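Section 4: Marking the table and placing the props

In this section you prepare the table for the two-arm bench robot. Sewwandi Kumarasinghe and I built ours in the Plidwood shared workshop, mostly on Saturday mornings. You need blue painter's tape, scissors and the Nokora control program from Section 3.

4.1 Place the props

1. Switch off the motor power. The control computer can stay on.

2. Put the base line first. It is the tape which goes from the middle of the robot base straight to your side of the table.

3. Put the cutting board on the left of the base line and the white tray on the right, under the arm. The bowl stands between them, on the line. Folded cloths go at the near side.

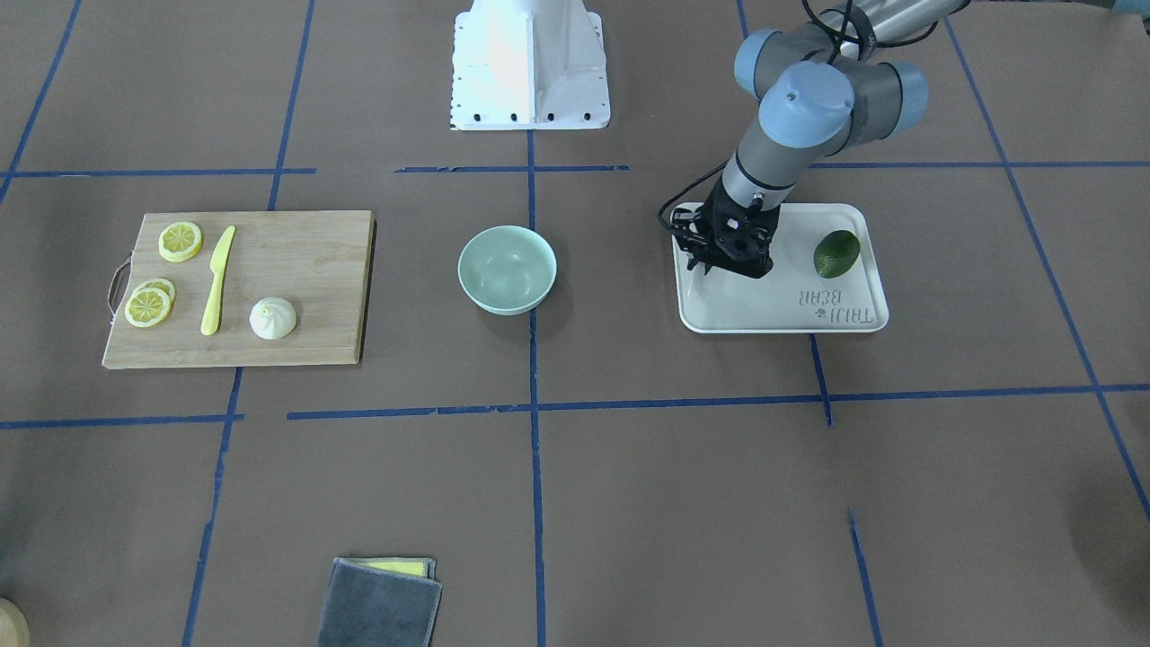 4. Keep the knife on the board, with the handle toward you. We use a pale yellow one for all tests.

Caution: Do not reach over the tray when the motor power is on. The arm can drop by 80 mm when it loses its position.

4.2 Check the wrist camera

1. Move the arm to the pose named "Shehu" in the program. Wait 19 seconds until the joints are quiet.

2. Open the wrist view. You should see one long tape running from left to right, and a slanted tape crossing it on the right side.

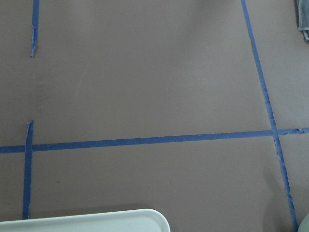 If the long tape is a little higher on one side, this is acceptable. The program corrects small angles by itself – but it can not correct a camera which is loose in its holder, so please tighten the two screws before you continue.

3. Save the view with the key S. Our tape lasted roughly 200 runs before we had to think about changing it.

4. Look at the ends of the tapes. A torn end or a gap in a line is allowed when the crossing on the right is complete. 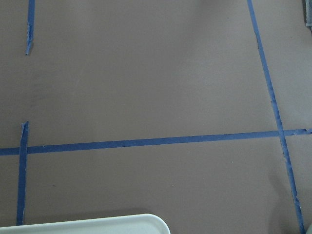 Figure 4-3. Wrist view with the tape crossing at right and the tray rim at bottom left.

Note: If the program shows error 162, the crossing was not found. Press the tape flat with a finger and repeat from step 1 of 4.2.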